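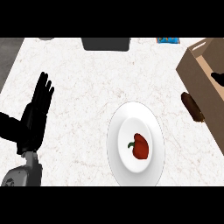 Submitted by the Quiambao project office, Orkmont
13 February 2019

Progress report: call routing for the Bollia help line

In this period we moved the second group of phone lines to the Ketiris system. Of the 80 lines in the plan, 43 are now connected. The others stay on the old switch until the new voice menu is approved.

The menu was recorded again, as callers found the first version too long. It has now four choices in place of seven. Callers who press nothing go to an agent after 30 seconds – before, the call was closed.

The system takes almost 900 calls a day. Transfers between the two offices work well in the morning, but in the late afternoon the queue in Orkmont still fills up while agents in Bollia are free. We asked the supplier to change the overflow rule and wait for their answer.

Training of the evening team is not finished. Two sessions were moved to March, and this causes no extra cost.

For the next period we request the release of the second payment, so that the headsets can be ordered. The list of open faults is sent separately.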